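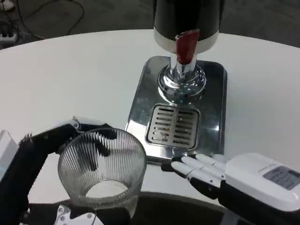

A ribbed glass at the dispenser. The drip tray below takes what the glass misses.

The beverage dispenser has come back to the side table, and its admirers would like us to believe it has fixed the office coffee break. I spent more mornings with one than I had planned, and I remain hard to convince.

The claim goes like this. Put a tall black tank on a round table, add a tap and a tray, and people will help themselves. No more kettle, no more line behind the one person who insists on grinding beans. Burgi Imhof, who fits out break rooms for Hisbridge, has been making this case to clients since July. "People want to stand somewhere and pour something," she told me. Maybe so. They did that with a pitcher, too.

I will give the thing its looks. The chrome base is handsome, in the manner of a hotel lobby that has recently been repainted. But chrome shows everything, and so does a stainless tray. Imhof says hers gets a wipe twice a day. I have worked in offices, and I would like to meet the person doing the second wipe.

Then there is the grate. Every dispenser of this type has one, and every brochure shows it spotless. Let 40 people use it before lunch and see how it looks. Ingeborg Gasser, who ran a cafe called Kwofie for 12 years and now advises others on how to run theirs, lifts the grate before she looks at anything else. "If it smells under there, I don't care what's in the tank," she said.

Gasser is also firm on glasses, and here we agreed more than I expected. She likes them clear, and she likes them ribbed. Ribs give the fingers something to hold, and a clear wall lets you see how much you have poured.
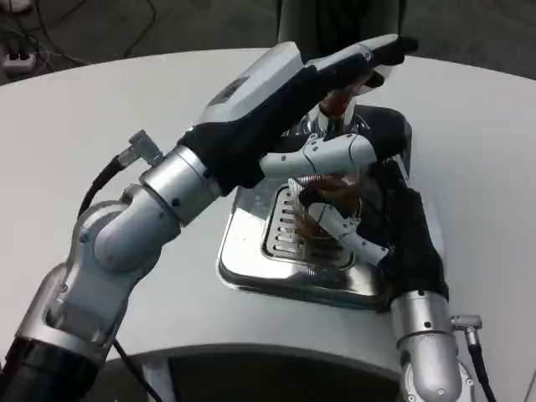 What she dislikes is the one-handed pour. Her rule is one hand for the tap and one for the glass, with the glass held up close to the spout. Most people set it down on the grate, walk off to find a spoon, and come back to a puddle. She teaches the two-handed method in a short class at Jidau, and charges for it, which struck me as bold until I watched my own colleagues for a morning.

The cost is harder to admire. The quote I was shown by Briltum came to $2000 for the year, with cleaning left to the customer. For that money I could buy a lot of kettles.

Imhof's answer is that a kettle doesn't bring people together. Mine brought 3 of us together last Tuesday, waiting for it to boil, and we had a perfectly good talk about parking.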